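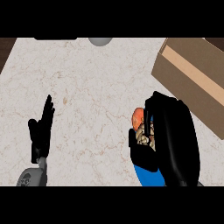

Figure 1. Simulation view, packing bench model: left hand open, right hand holding an item, taped carton at upper right.

Benditix packing line, progress report to Histum
9 July 2026
Prepared by Lleucu Pugh, with bench data from Mylene Espiritu

1. Work in the period

The bench model now covers both arms and the multi-fingered hands. The grasp set was extended to irregular goods, which make up most of what the packers at Dalisay handle by hand. We ran 1,579 simulated grasps against a planned 4,000. The shortfall comes from a fault in the contact settings for soft items, found in the second week and corrected. Runs made before the correction have been discarded and are left out of the total.

Transfer to the physical bench has not started. It remains dependent on the guarding inspection.

2. Effect on staff

Noreen Nic Aodha held interviews with both packing shifts. The main points raised were:

Wrist and shoulder strain from repeated lifting into cartons. Packers want this task moved to the arms first.
Pace. Several asked who will set the rate when a person and a cell share a bench. The site has agreed that the packer will hold the speed control.
Grading. At present packers reject damaged goods as they pack. This step stays with them under the revised layout, and the job description is being rewritten to say so.

No posts are removed under the current plan. Two packers per shift will be trained as cell operators, at a higher pay band. Training is set at 40 hours each, in paid time. Anika Doucet has asked for the course to include fault clearing, which was missing from the first outline from Zaneten.

3. Open items

Guarding inspection: date to be confirmed by the site.
Remaining simulated grasps: due by the end of July.
Night shift cover during training: not yet funded. A separate request will follow from Remedios Buenaventura.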